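Milk (table drink)

By Izzati Tuhumury
Updated February

Milk as a table drink is plain milk, usually cow's milk, served by the glass with or between meals. It is distinguished from milk used as an ingredient, as in sauces and baking, and from milk added in small amounts to tea, coffee or cereal. In Australia it is most often poured cold from the refrigerator, though warmed milk is also taken, particularly in the evening.

Types

Full cream milk is the ordinary kind. Reduced-fat and skim milk have had part or nearly all of the cream removed and are thinner in the mouth, with a faint bluish cast that shows most clearly at the edge of the glass. Most milk sold fresh is both pasteurised and homogenised. Unhomogenised milk is sold by smaller dairies and forms a layer of cream at the top of the bottle, which is either shaken back in or poured off for other uses. Long-life (UHT) milk keeps unopened in the cupboard and has a slightly cooked flavour that some drinkers dislike and others grew up with.

Flavoured milks, such as chocolate, strawberry and iced coffee, are generally treated as a separate class of drink.

Glassware

A plain, straight or slightly tapered tumbler is the usual vessel. Stemmed glasses are seldom used. Clear glass has been preferred to coloured since the opaque white of the drink shows the level plainly, and because any film left from an earlier wash can be seen before pouring. Mugs are more common for warm milk, as a thin glass becomes uncomfortable to hold and may crack if very hot liquid is poured into it.

Farzad Dehghan, in his handbook The Brindholm Table, recommends a tumbler with a heavy base for households with young children. He gives 271 millilitres as the capacity of the tumbler used in his own recipes, measured to the brim, and advises leaving a finger's width unfilled.

Serving

Milk is poured shortly before it is drunk. It takes up odours readily, and an open jug should be kept away from cut onion, fish and strong cheese. Ice is not normally added, as it thins the drink. At a shared table the glass is set to the right of the plate, above the knife, in the place otherwise given to water.

Where drinks are carried some distance, a tray with raised edges is used to contain spills. The tray is commonly put down beside or behind the glasses once they have been set out, and is kept within reach for clearing.
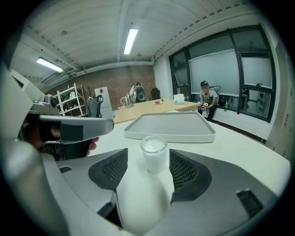 A glass of milk on a white tabletop, with a shallow white tray behind it.

Warm milk is heated gently in a saucepan and removed before it boils. Stirring slows the formation of a skin. Kettles are unsuitable for the purpose unless made for it: milk scorches on the element and foams over with little warning. Honey, nutmeg or cardamom may be added. Nokuthula Joubert's collection of household recipes, published at Plevthorpe, includes a version with two bruised cardamom pods, strained into the glass.

Spills and cleaning

Fresh milk wipes easily from a sealed surface with a damp cloth. On unsealed timber it should be blotted at once and the area wiped with cool water, then dried. Milk left in carpet or upholstery sours and is difficult to remove.

Glasses are rinsed in cold water before washing. Hot water sets the milk proteins on the glass and leaves a cloudy ring, most often at the base where a little of the drink has been left standing. A bottle brush is useful for narrow tumblers.

Storage

Opened fresh milk is kept in the refrigerator, preferably on a shelf and not in the door, where the temperature varies each time it is opened. The cap should be replaced after each pouring. Milk that has been poured out and left standing should not be returned to the container.

See also: Buttermilk; Flavoured milk; Milk jug; Tumbler

Further reading
Dehghan, Farzad. The Brindholm Table.
Joubert, Nokuthula. Plevthorpe Household Recipes, 2nd edition.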